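List: viltwood-manip
Subject: Re: Re: cloth handling from wrist views only, March numbers
Date: September 26, 2024

Replying to the list in case others have the same questions. The earlier message first, trimmed to the parts I answer:

> Thanks for posting the March write-up. Two things I could not work
> out from it. First, the policy only sees the wrist views, so how does
> it know where the second hand is? In our cell the fingers of one hand
> fill half the view of its own camera and we assumed that would hurt.
> Second, you say you dropped all episodes under a certain length. How
> many was that, and did you try training with them left in? We run
> Dident on a single arm and are thinking about adding another, but not
> if we also need an overhead camera.

On the first question. It doesn't know where the second hand is, at least not directly. There is no joint state from the other arm in the input. What it gets is its own wrist view, the other wrist view, and its own gripper opening. We tried masking out the gripper's own parts in each view, on the theory that they carry no information, and the results got worse. Our best guess is that the fingers work as a fixed reference. The network can read the distance from fingertip to table or fingertip to fabric straight off the image, and with the mask it loses one end of that measurement.

So yes, a lot of each view is hardware. A typical one with nothing between the fingers: 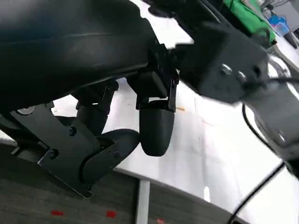
Wrist view, fingers close together over the table. Some motion blur at right.

Blur like that is common when the arm is moving. We did not filter for it. An early version of the loader threw out blurred frames and we ended up with gaps in the middle of the reaches, which the action chunks did not like at all.

On the second question. We recorded 2414 episodes in total. The length cutoff removed 535 of them. Most of the short ones were false starts where the operator stopped before either hand got to the cloth. I did train once with everything left in, same seed and same schedule. The policy learned to hover. It would come down over the fabric and then just sit there, which is a fair copy of what is in those episodes. I would not call one run a result, but it was clear enough that I didn't spend the compute on a second.

What did help was relabeling contact. The Furov labels we started from mark contact when the gripper motor current goes up. For cloth that is too late -- the fabric gives before the current changes, and the label lands well after the finger has started pushing it around. We went back and marked contact from the images instead, one hand at a time. The awkward cases are the ones where one hand is on the cloth and the other is nearly there: 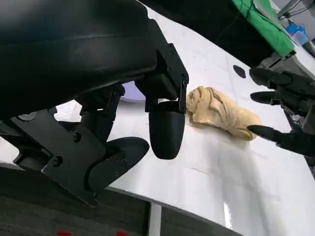 Right hand on the end of the cloth, left fingertip just short of the other end.

Under our rule this counts as contact for the right hand and no contact for the left. Two people labeling it could reasonably disagree, and ours sometimes did. When they did, we kept the later of the two times. I don't have a strong argument for that choice. It was simple to apply and we applied it everywhere.

With the new labels, and nothing else changed, the two-hand grasp on a bunched towel went from 5 out of 9 starting poses to all 9. I know that is a small test. The poses are the ones listed in the March write-up, so anyone with a similar setup can repeat them. It does not say anything about flat cloth, which is still bad. The fingers slide over it and we have no fix yet.

About the overhead camera: I would leave it off to begin with. We had one in the Urbonaitė version of the rig and the policy leaned on it so much that moving the table a little broke everything. If you do add one, drop it out at random during training and check that the wrist views alone still get you to contact.

Other small things that came up off list:

- Both wrist streams are resized, not cropped. Cropping cut off the fingertips in some wrist poses.
- The contact labels are a separate file, so you can swap them without touching the episodes.
- The table has scuffs and smudges on it. We left them alone and did not add any table texture augmentation.
- Gripper opening is normalized per hand, as the two hands do not have the same range.

The label file and the script that compares two labelers are in the usual Viltwood directory. The script expects both label files to be sorted by episode and will give you nonsense without a warning if they aren't. I'll fix that when I next touch it.

If you get the second arm running, I would like to see how Dident does with the relabeled contacts, even on a handful of episodes.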